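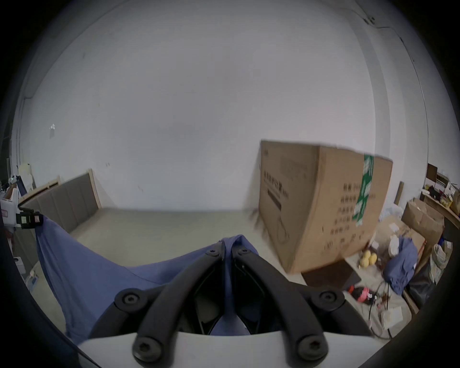 Moving the bedroom, week one

The bed is the reason this is taking so long. We got the headboard into the new place on the first trip and stood it against the back wall, a bit left of center, and there it has stayed. It's the grey upholstered one with the vertical channels and the light wood edge. I bought it from Lengyel in July for $682, and the mattress was supposed to come the same week we got the keys. It is now the 27th October and Lengyel says 2 more weeks.

In the meantime I've been doing laundry and folding. The big blue cloth is one of the covers I use for furniture, and it takes up most of the room when you open it out. I like to fold that kind of thing corner to corner, then in half again, then roll it. Sheets get the same treatment, except the fitted ones, which I just ball up.

The large brown box is on the right side of the floor and will go out with the recycling on Monday. I'm keeping the smaller ones – the Umix boxes are the right size for books and I paid for them.

The walls are white and bare, and a little scuffed here and there. I had planned to paint before anything came in. A can of Flostis in a warm off-white is still sitting in the hall closet. It says it covers 200 square feet, so one can should do that wall twice. I may leave the other three alone.

Still to do in there:

Wipe down the headboard with a damp cloth, channels too.
Find the bag of bed bolts. I think it's in the Prismont toolbox.
Measure for a rug. The floor is pale and the room echoes.
Buy curtain hooks, pack of 30.

Kitchen next – I've only unpacked the mugs.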